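Work and Automation, Unit 4: The Packing Room at Gurell

Feb 7, 2020

Gurell packs mixed fruit bowls, and it's my favorite case in the whole course! Before the Drundar arms came in, 29 people stood at the benches, picking and placing all shift long. The same 29 are still on the payroll, but look at how their days are split now: setting out fruit, checking bowls, teaching the arms a new grip when the mix changes. Sore wrists are down, and so is the small talk, which several packers say they miss (we'll come back to this with the Mitby reading).

For next time: read Menon, pages 97 to 150, and list two skills the packers gained and one they stopped using. 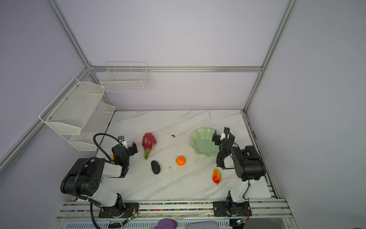
Who should decide which tasks go to the arms?

The packers and the shift leads together, with the packers heard first.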